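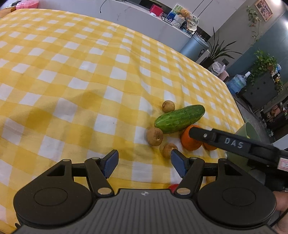
Skirero, a Barkelwood company that sells training data for warehouse robots, has pulled 2,427 recordings from its produce-handling set after a clock fault left the left and right grippers out of step. The company calls the fault minor. Its customers may see it differently, as a robot that learns from bad timing can squeeze too early or let go too soon. The recordings cover household sorting jobs done with hand-held grippers, with things like a cucumber, potatoes and oranges set out on a checked tablecloth. Skirero said the error grew over a session and reached 30 milliseconds at worst.

The fault was found in June by Rothe, a packing firm that had bought the set, and not by Skirero's own checks. Cempaka Yusof, who runs automation at Rothe, said two of its test arms kept bruising soft fruit.

"We spent weeks blaming our own motors," Yusof said. "Then we lined up the two clocks and they didn't match. Somebody should have done that before they sent us a bill."

Skirero traced the problem to an update of Drekik, the software that stamps the time on each recording. Its head of engineering, Chin-lung Liu, said the update passed testing. He would not say how long those tests ran - a fair thing to ask when the error only shows up in long sessions.
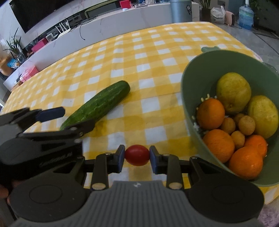
Can the bad recordings be repaired?
Skirero says most can be, by shifting one gripper's track to match the other, but it has not shown the results to anyone outside the company.

Rothe has asked for a refund and has gone back to an older set of 2,000 recordings in the meantime. Liu said a corrected version is being prepared. He gave no release date.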